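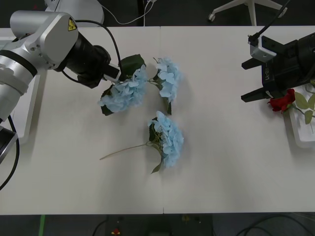
PRONELDALE — December 29, 2019 — Skondex, a supplier of artificial flowers to hotels, offices and event venues, announced today that it will add a line of single-stem hydrangeas and roses to its wholesale catalog. The line will ship from the company's Proneldale warehouse under the Clivside name.

The hydrangea is offered in pale blue with dark green leaves. The rose is offered in red. Both are sold by the stem, with no minimum order per color. Skondex previously sold hydrangeas only in finished arrangements, and customers who wanted to replace one damaged bloom had to buy the complete piece.

Each Clivside hydrangea has a wired stem that can be bent by hand and cut with standard floral wire cutters. The flower head is attached to the stem with a press-fit collar and can be turned after assembly. Leaves are fixed below the head and may be trimmed or removed. The stems are intended for indoor use. Skondex does not recommend them for window displays that receive direct sun for most of the day.

Stems are packed flat in cartons of 17, with heads alternating end to end to limit crushing. Petals that have shifted in transit should be opened by hand before the stem is placed in a vase. A low steamer setting may be used on creased leaves — the flower heads should not be steamed.

The line was tested beginning in September at Abubakari, an event venue in Proneldale, where stems were laid out, sorted by type and rearranged between bookings. Of 1000 stems supplied for the test, 993 were returned in salable condition. The remainder had loose collars, and the collar was lengthened before production.

Samples are available to trade accounts in sets of six. Existing customers may add Clivside stems to open orders until the order is released for packing. Orders containing both single stems and finished arrangements will ship in separate cartons under one invoice.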